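Molosgate Paintball and Field Games List
Reading time: 4 min
Print this message | E-mail this message

Subject: Re: June game at Stockdale, chrono limits and rental markers
Date: 2025-05-26

> Can someone confirm what is happening with the June game? The last
> message said the woods at Stockdale would be open but the flyer only
> mentions the speedball field. I also want to know if the limit is
> changing, whether we can bring our own paint, and if there will be
> rental markers for two people who haven't played before. One of them
> is left-handed if that matters. We'd be driving over from Senura so
> I'd like to know the start time before I tell them to get up early.

Answers in the order you asked.

The woods will be open. The flyer was printed before the field owner finished clearing the storm damage on the east side. Two big oaks came down across the creek trail and the crew could only get a saw in there on dry days. The trail is clear now except for one trunk, which we asked them to leave because it makes decent cover for the team coming up from the creek. The speedball field is open too, but only until lunch. After lunch everyone goes to the woods for the long game.

The limit is not going up. It stays where it has been for the woods, and the speedball field uses the same number so that people don't have to adjust between games. Everyone goes through the chrono station before the first game and again after lunch. If you change your tank or your barrel during the day, go back and chrono again before you walk on. Last fall we had a few markers creep up over the afternoon as it warmed up, and two players had to sit out a game while they got them turned down. Bring your own hex keys. The loaner set at the station is missing the small one.

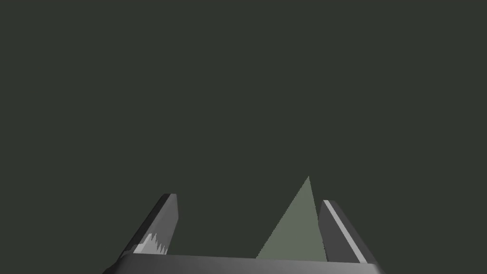 Computer-rendered view, gripper at the bottom.

Paint is field paint only. I know some of you have cases left over from the winter sale and I'm sorry about that. Stockdale sells it by the case and the half case, and they will let you split a case between friends if you do it at the counter and not in the parking lot. My own use for a full day in the woods is 645 balls, going by what I logged at the last game, but I play slow and I carry a pump for half the day. New players usually shoot a lot more than that in the morning and then calm down.

Rental markers are available. The field has 88 sets, and each one comes with a mask, a hopper and a filled tank. Left-handed is fine. The rentals have a centered feed and your friend can shoot them from either side. Tell them to wear boots with ankle support and long sleeves they don't mind ruining. The rental masks are single lens and they do fog, so if either of them wears glasses it's worth borrowing a thermal lens mask from someone on this list. I have one spare, medium, with a scratch on the left side that you stop noticing after one game.
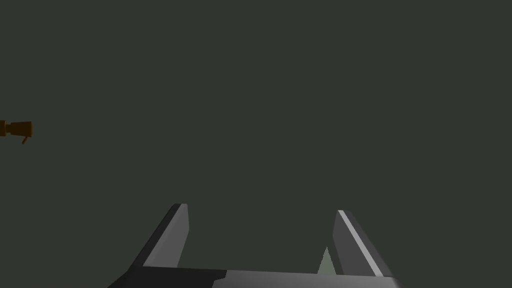 Another computer-rendered view, gripper fingers pointing up.

Start time. Gates open at 8, safety talk at 9, first game as soon as the talk is done. From Senura I would leave before 7 and take the county road. The highway exit is shorter on the map but the ramp is down to one lane. If you miss the safety talk you have to wait for the next one, and the next one is not until lunch.

The long game is attack and defend, same as last year with two changes. The defenders now get one respawn point, at the shed. Attackers respawn at the creek on a 10 minute timer. Medics are out. We tried them in the spring and spent most of the game arguing over who had been healed. The props this time are the two Dekex barrels by the shed, and the attackers have to get both back across the creek to win. They are empty and one person can roll one, but carrying is faster with two. You can't shoot while you have a hand on a barrel, and you can't use a barrel as a shield.

Teams will be split at check-in. If you are coming as a group, say so at the table and you'll get the same color tape. Please don't swap tape after the split. Large groups may have to be divided if the numbers are bad.

On air: the fill station at Stockdale is working again and will do high pressure fills, but check the date on your tank before you leave the house. They will not fill one that is out of hydro and there is no arguing with them about it. CO2 is refilled at the shop in town, not at the field.

We have room for 200 players. Sign-up is at the usual page and you can pay at the gate. I'll post the parking map to the list in the first week of June. There's no camping on the property this time, so anyone who was planning to come the night before should look for a room in Molosgate.

If you want the spare mask, write to me off the list and tell me what size your friend takes.

Recent messages on this list
Hopper batteries, what lasts a full day
WTB: barrel kit, autococker threads
Re: Re: Creek trail after the storm
Safety talk wording, draft two
Found at Stockdale: one knee pad, black
Pump-only morning, any interest?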